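Werkstattbuch, Dienstag, 5. September 2023

Traubenkernöl, Charge Hakberg, zweiter Anlauf 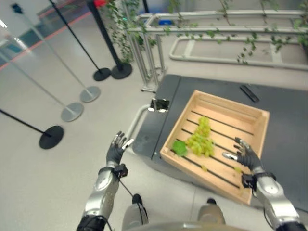 Helle Trauben in der Lattenkiste, eine Beere einzeln.

Kerne aus dem Trester seit gestern früh im Dörrschrank, 50 Grad, Umluft. Beim Wenden heute immer noch Klumpen in der hinteren Ecke, Schalenreste kleben. Nochmal durchs grobe Sieb, dann zurück auf die Bleche. Marulanda trocknet angeblich bei 90, halte ich für zu viel, die Probe von denen roch im März deutlich nach Röstbrot. Zum Kochen vielleicht ok, für den Firnisversuch nicht.

Eingewogen nach dem Sieben: 2,717 kg. Weniger als gedacht, aber sauberer als beim ersten Mal.

Presse: Schneckenpresse Sadar, kleine Düse. Läuft wieder, Heizring sitzt jetzt fest. Nach 31 Minuten zugesetzt, Presskuchen kam nur noch als Krümel raus. Ausgebaut, Düse mit Messingbürste, neu angefahren. Vermutung: Kerne zu trocken am Rand und zu feucht in der Mitte, also doch Bleche drehen und nicht nur wenden. Kuchen aufheben (Eimer unter der Werkbank, beschriftet), Euan Moffat will den vermahlen und im Papierbrei probieren.

Öl grünlich, trüb, viel Satz. Steht im hohen Glas am Nordfenster, Deckel nur aufgelegt. Nicht schütteln!! Letztes mal hat es jemand umgestellt und wir konnten von vorne anfangen.

Anstrichprobe auf Glasplatte, zwei Felder, eins mit Sikkativ, eins ohne. Daneben Leinöl aus der Prirthorpe-Kanne als Vergleich. Traubenkern trocknet langsamer, klar, Frage ist nur wie viel und ob es klebrig bleibt. Fingerprobe jeden Morgen, Liste hängt am Schrank – bitte auch eintragen wenn sich nichts tut.

Offen:
Filterpapier nachbestellen, das grobe
Hakberg fragen ob die nächste Lieferung ohne Stiele geht
zweites Thermometer für den Dörrschrank, das alte zeigt oben und unten dasselbe an, glaub ich nicht
Düse über Nacht in Öl legen, nicht in Wasser

Morgen erst ab Mittag da, Dörrschrank läuft durch, bite nicht ausmachen.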